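# The Wednesday Arm

At the Brotard lab the working week of the robot does not start on Monday. It starts on Wednesday, at seven in the morning, when the cell is switched off and the people who look after it take it apart as far as they dare.

The cell is called Julix, after the software that ran on its first computer. The software is gone and the name stayed. It is a frame of black aluminum extrusion with a robot on it, two wide gripper fingers, a small camera at the wrist, and a set of handheld controllers on jointed arms. A person holds the controller and moves it, and the robot follows. When I first visited, in July, I expected that most of the care would go to the robot itself. Most of it goes to the part that the human hand touches.

The reason is simple wear. The robot moves as its motors tell it. The controller arm moves as a person tells it, and people are not gentle. They lean on it while they think, and they let it drop the last bit of the way when they are tired. Each joint has a sensor which measures the angle, and if a joint becomes loose, the sensor reports a movement that the operator never made. On the robot side this looks like a small shiver of the fingers. Operators here call it "the cough."

To find a cough, the team works in pairs. One person takes the controller in the hand and keeps it as still as possible. The other one holds the arm lower down and loads the joints one after another, first with a light push and then with a twist. A computer draws the angle of every joint as a line. If the line jumps before the arm has really moved, the joint has play, and the screws around it must come out.

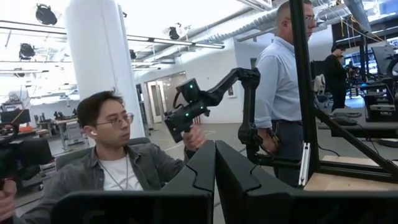
It is slow work and it needs a certain patience between two people. The one with the controller feels the looseness earlier than the computer shows it, but he cannot say which joint it comes from. The one at the lower handle can say which joint, but he feels much less. So they talk all the time, in half sentences: again, softer, back, stop there. I listened for one hour and understood perhaps a third of it.

The screws are small and they go into aluminum, so the torque is low and the temptation to give an extra turn is high. The lab has a written rule about this. A screw that came out goes back with a fresh drop of thread locker, and the arm then rests for 2 hours before anybody puts weight on it. In spring somebody broke this rule to finish before lunch. The joint was loose again the same evening, and a day of recordings had to be thrown away.

After the arms come the gripper fingers. They must close with the same gap from top to bottom, and this is checked with a strip of thin plastic that is pulled through by hand. If it slides at the top and sticks at the bottom, one finger sits crooked on its mount. The fingers are bought from Drallon, a small workshop, which delivers them in pairs. Mixing two pairs is possible but it costs a morning of adjustment – I was told this with some bitterness.

The last step is the zero position. Every joint of the controller is brought to a fixed pose against a metal stop, and the software saves the angles. Then the same is done on the robot. The logbook is on paper and has now 102 pages. On the first ones, zeroing appears as a task for the whole afternoon. Today it takes the time of a coffee, thanks to a set of stops made by Iturra, the firm that also cut the parts of the frame.

At four o'clock the power comes back. The operator opens and closes the hand, slowly at first, and everybody looks at the fingers. On the day of my visit they moved without a cough until the left one touched the edge of a tray, and the logbook was opened again. The entry for that afternoon says only: "Joint 4, check next week."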